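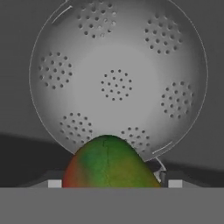
Handout 4: trying out two grippers in the kitchen sim
Skidside robotics evening course

Right, last session we got as far as arguing over whether the camera on the hand is worth having, so I'm starting there. I love the hand camera! It gets you lovely and close to the holes in the colander and the top of the mango, but it tells you next to nothing about where the rest of the arm has got to. So please, keep a wide view open as well (I forgot, and drove an elbow through a worktop).

Set-up
Load the Staledport kitchen with the white arm at the sink side. Run everything twice, once with the Neltik two-finger gripper and once with the Ngata one, same start pose both times. Before you move anything, check the wide view and have a look at how much of the sink the arm is hiding from you.

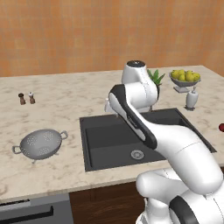 Going down into the sink
I find this the hard bit. The basin walls don't leave much room for a chunky gripper, and if you come in at a slant the housing catches before the fingers get anywhere near the fruit. Come in from above with the gripper pointing down, stop just over the fruit, and only then think about closing. The Neltik is slimmer and forgives a sloppy approach; the Ngata holds better on round things but wants lining up properly. 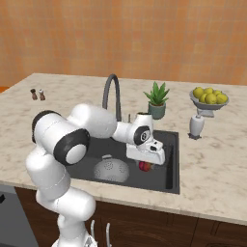 Kiri Harawira reckons I'm being unfair to the Ngata, and that most of my bumps would go away if I halved the approach speed and left the closing force alone. Fair enough, try that too! Write down the speed you used next to each run, and bring your notes in April when we swap controllers.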